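Vasilis Vidmar
14th March

Thread on towels, bars and the toy kitchen, for those who asked how the Stunmont set is put together.

1/ The kitchen is a play set, but the parts that matter follow the usual layout: butcher-block counter on the left, white apron-front sink in the center, gooseneck faucet at the back.

2/ The towel bar runs post to post above the counters. I bought a 2-pack of terry towels for it. 500 gsm was too stiff to fold over cleanly. 300 gsm hangs flat. 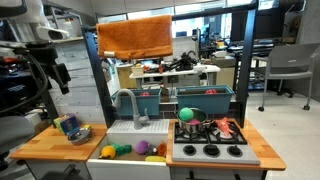
Orange towel on the left half of the bar, produce in the sink.

3/ The bar slopes slightly up to the right. I have a shim cut for it and have not fitted it yet. Terry grips well enough at that angle -- a smooth tea towel is another matter.

4/ Hang it with the banded hem at the bottom. The band is denser than the pile and helps the lower edge stay straight. I leave the tags on, as they carry the wash instructions.

5/ Produce goes in the basin, pan stays on the wood. Put the pan in the sink as well and there is no room left to sort anything.

6/ The faucet spout points down over the basin. Keep tall items to the right of it.

7/ Parts list from the October build is still on the Sindbridge page. The bar is item 118. Vergara sells the same towels in other colors, but I have only washed the orange.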